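Matton Demonstration Station - Set-up and Operating Guide

Section 6. Recording a suturing demonstration by remote control

6.1 Before you start

This section explains how one operator shows the suturing task to the two robot arms from the Matton console. What you do with your hands is recorded together with the camera views, and later the Follora software uses the recordings for training. The quality of the training depends on the quality of the demonstrations, so please read the whole section before your first recording.

You need the following:

- the Matton console, switched on and warmed up for 15 minutes
- both arms with instruments fitted and checked (see Section 4)
- the tissue fixed on the holder (see Section 5)
- needle and thread, prepared on the side table
- a free disk in the Hartono recorder

CAUTION: The station is for training and research only. It must never be connected to a person or used for treatment.

CAUTION: When the arms are active, keep your hands outside of the yellow line on the table. If you must reach inside, press PAUSE first and wait until the lamp on both arms is white.

6.2 Setting the camera views

The recorder stores the wrist views and the fixed view at the same time. All of them must be usable. A demonstration with one bad view is rejected by Follora at import, and then the work of the operator is lost.

1. On the console, open Views and select All.

2. Turn the light to level 5. If the tissue looks white and you cannot see its surface, go down one level. Some dark area at the corners is normal, and it is not necessary to remove it.

3. Move each instrument slowly to the middle of the work area and back. Check that the jaws stay visible in its own wrist view during the whole movement.

4. Check the sharpness on the jaws and on the thread. The far side of the tissue may be a little soft.

5. Press Lock Views. From this moment the focus and the light cannot be changed until the recording is closed.

Note: If you clean a lens after Lock Views, you must unlock and repeat from step 1. Even a small turn of the lens ring changes the calibration.

6.3 Taking control of the arms

1. Sit down and set the height of the arm rest. Your elbows should lie on the rest without lifting the shoulders.

2. Put thumb and first finger in the loops of both handles. Close the loops until they are snug but do not press.

3. Open and close both handles fully one time. The console learns your range of movement in this way.

4. Match the angle of each handle with the angle of its instrument on the screen. The bar beside the view becomes green when the match is good enough.

5. Press the left pedal and hold it. The arms now follow your hands. When you release the pedal the arms stop and keep their position, and you can bring your hands back to a comfortable place.

6. Set the motion scale. For this task we advise 5 to 1, which means that five centimetres of your hand become one centimetre at the instrument.

CAUTION: Do not press the pedal when the bar is red. The instrument may turn quickly to find the angle of your hand.

6.4 Recording the stitches

Press the red button on the right handle to begin the recording. A short tone sounds. Leave both instruments still for a moment after the tone, so that the software can find the start position.

1. Take the needle with the right instrument and drive it through both edges of the incision. Follow the curve of the needle with your wrist. Do not push it in a straight line.

2. Release the needle, take it again on the exit side, and pull it out along its curve.

3. Draw the thread until the free tail is short enough to tie. Pull slowly and watch the edge of the wound, not the needle.

4. Take the thread with one instrument and bring the other one near with its jaws a little open. Leave enough thread between them to make a loop. 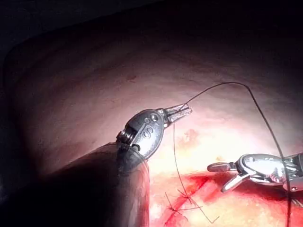 Figure 6-1. Thread held in the jaws of the left instrument. The right instrument is over the incision with its jaws slightly open.

5. Wind the thread around the open instrument, take the tail, and pull the loop down flat. Repeat in the other direction for the second throw.

6. Let go of the thread with both instruments before you bring them apart.

Note: There is no feeling of force in the handles. You must judge the tension by eye. When the edges of the incision meet, the tension is enough. If the tissue rises or folds near the knot, it is too much.

Note: Please do not correct a small error by hurrying. A slow correction is a useful demonstration, and the robot can learn from it how to recover. A fast one usually teaches only a shaking movement.

If you drop the needle, continue the recording. Find it with the wrist view, move one instrument above it with open jaws, and go down in small steps. Take it at the middle of the curve and not at the point. Only when the needle leaves the work area should you press PAUSE and mark the recording as Incomplete.

6.5 Keeping the work area readable

In a longer session the tissue carries more and more stitches, knots and ends of thread. The software does not know which of them belong to the present stitch. It looks at everything in the view, therefore the operator must work in an orderly way.

Begin each new incision at the same end, and finish it before you go to the next one. Cut the tails short, but not so short that the knot can open. Put the needle down only on a clear part of the tissue, where its whole curve can be seen 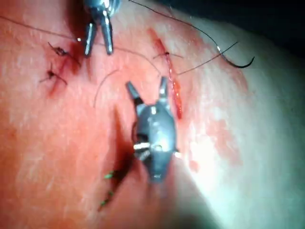 and where you can take it again without touching a finished knot. The long thread should lie to the side of the incision. When it crosses the place of the next stitch, lift it away with the free instrument before you continue. This lifting may be recorded as well, it is a normal part of the task.

Keep the two instruments at a small distance when both are open. When their jaws touch, the console gives two short tones and the event is written in the log. One light touch does no harm. After a hard touch, stop and check the jaws as described in Section 4.

Shadows are a frequent difficulty. An instrument close to the lamp can throw a long shadow on the tissue, and dark thread is hard to see inside it. You can turn the wrist a little, or approach from a lower angle - usually this is enough. Do not change the lamp, as the light is locked.

6.6 Marking the steps

Follora can divide a demonstration by itself, but it is more exact when the operator gives marks. Use the small button under your left thumb at these moments:

- the needle touches the tissue
- the needle is fully out
- the first throw is flat
- the knot is finished

If you forget a mark, do not press later to repair it. A late mark is worse than a missing one. Missing marks can be added in the Review window.

6.7 Closing the recording

1. Open the jaws of both instruments and check in the fixed view that no thread is caught in a wrist joint.

2. Move the instruments back from the incision, one after the other. Keep the jaws open until they are clear of the thread.

3. Release the left pedal.

4. Press the red button again. Two tones sound and the recorder begins to write the file.

5. Wait for the message Saved. A complete session of 18 stitches can need several minutes. Do not switch off the recorder in this time.

6. Look at the end of the recording in the fixed view. The last knots, the open part of the incision, if there is one, and the jaws should be easy to tell apart.

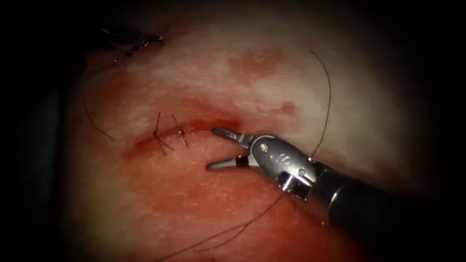

6.8 Reviewing and rating

Open the recording in the Review window within the same day, while you still remember what you did. Play it one time at normal speed and give it one of these ratings:

Good - all steps are complete, with at most one correction.
Usable - all steps are complete, with several corrections or pauses.
Incomplete - a step is missing or the needle left the work area.

Please rate with care and do not be too kind. Recordings rated Incomplete are kept and are not used for the first training, but they can be of use for testing.

For a new task we recommend at least 6 sessions from each operator before the first training is started. It is better to have two or three operators than one, as each person has a different way to hold the needle.

6.9 Common problems

The arms do not follow the handles.
Check that the left pedal is pressed fully and the bar is green. If the bar stays red, release the pedal and repeat 6.3 from step 3.

The instrument trembles when the hand is still.
The motion scale is too low, or your elbow is not on the rest. Set the scale again and continue.

The thread slips out of the jaws.
Close the handle fully before pulling. If it slips again, the jaws may be worn. Change the instrument.

The import stops with the message View Rejected.
One view was dark, covered or out of focus for too long. The name of the view is given in the log. The recording cannot be repaired.

The tones are not heard.
Connect the speaker to the port marked Waltance AUX, on the back of the console, and not to the recorder.

For cleaning of the instruments after a session, go to Section 7.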